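Reading the Valtine sisters, finally

2025-02-15

I finished the second book about the Valtine family last night. It runs to 800 pages in the library copy and I had it for three loan periods, so the people at the Doltstead branch know my face now.

The Valtines owned a newspaper, then a shipping line, then mostly debts. There were two sisters and a father, and nearly everything written about them is about which sister he liked better. The first biography, a thin one of 300 pages, says it was the elder and leaves it there. It quotes the will and the wedding toast and not much else.

The longer book uses the letters kept at Caldeira. The father wrote to the younger sister every week she was away at school. They're dull letters — weather, dogs, the price of coal — but he kept writing them for years. He wrote to the elder one when he wanted something signed. I don't think that settles who was the favourite, but it made me less sure of the first book.

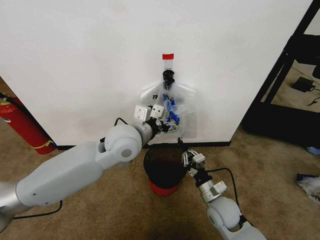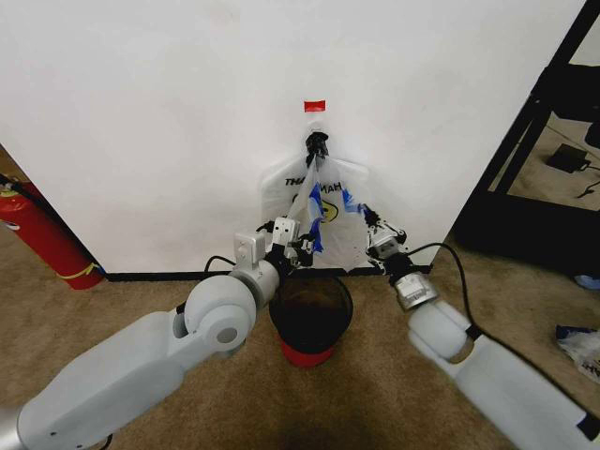
A plastic bag clipped up on the wall, both times.

What I didn't like

The chapters on the Vukow house drag. The author lists the furniture room by room and then lists it again when it's sold. I skipped most of the second auction. The family tree at the front also leaves off the cousins, who turn up constantly after the move, and I had to draw my own on the back of an envelope.

The photo section is good, though the captions are short. There's one of the sisters on a jetty in matching coats that I'd never seen before. Neither of them is looking at the camera.

There's a third book coming in March, about the mother, who gets three pages in this one. I've put a hold on it. If anyone has read the memoir by the family's cook, let me know whether it's worth chasing. The library doesn't have it and the cheapest copy I found was more than I want to pay.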